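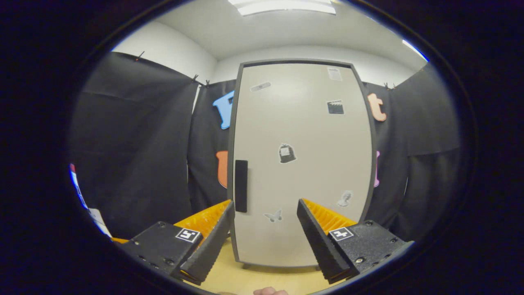 Was ist eigentlich ein Gruppenchat?

Ein Gruppenchat ist ein Zimmer ohne Wände, in dem alle gleichzeitig reden dürfen. Leider tun sie das auch. Du schreibst etwas, und alle in der Gruppe bekommen es auf ihr Handy, auch Tante Signe, die gerade beim Zahnarzt sitzt.

Wer ist der Admin?

Der Admin hat die Gruppe meistens gegründet. Er darf Leute hereinholen und wieder hinauswerfen. Das klingt nach König, ist aber eher Hausmeister – mit mehr Beschwerden.

Warum sind da 969 neue Nachrichten?

Weil jemand gefragt hat, wann das Training anfängt. Zwei haben geantwortet, der Rest hat Katzen geschickt. Du musst das nicht alles lesen. Frag einfach noch mal, dann kommen neue Katzen.

Was heißt stummschalten?

Die Nachrichten kommen weiter an, aber dein Handy brummt nicht mehr. Die anderen merken davon nichts.

Was gehört nicht hinein?

Deine Adresse, dein Passwort und Fotos von anderen, die du nicht gefragt hast. Auch gelöschte Bilder kann vorher jemand gespeichert haben. Wird jemand geärgert, zeig den Chat einem Erwachsenen. Das ist kein Petzen. Petzen ist, wenn du verrätst, wer den letzten Keks hatte.

Text: Nawal Ghoneim, Juni 2021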